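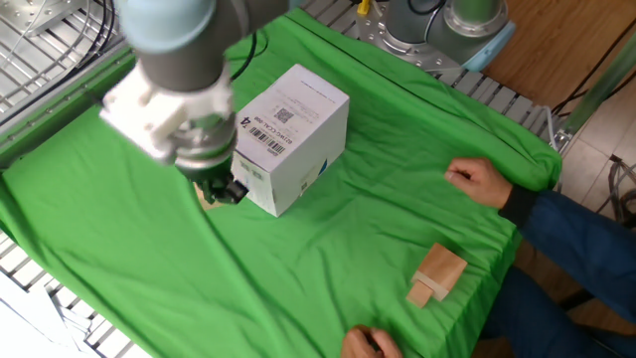 *White carton, label 6E7WLC CCAL/008, on the green cloth.*

**Ticket 2412: label printer skips every third label**
Site: Flonurley
Opened by: Ulla Nurmi

Printer feeds a blank after two good labels. Started Sunday after the roll change.

- Power cycled, no change.
- Cleaned the gap sensor, no change.
- Swapped in a roll from Crenshaw stock. Printed 17 in a row, then skipped again.
- Media length in the driver was set to 60 mm. Labels on the new rolls are shorter. Corrected and recalibrated.

Three test batches printed with no blanks. Leaving open until the night shift has run it.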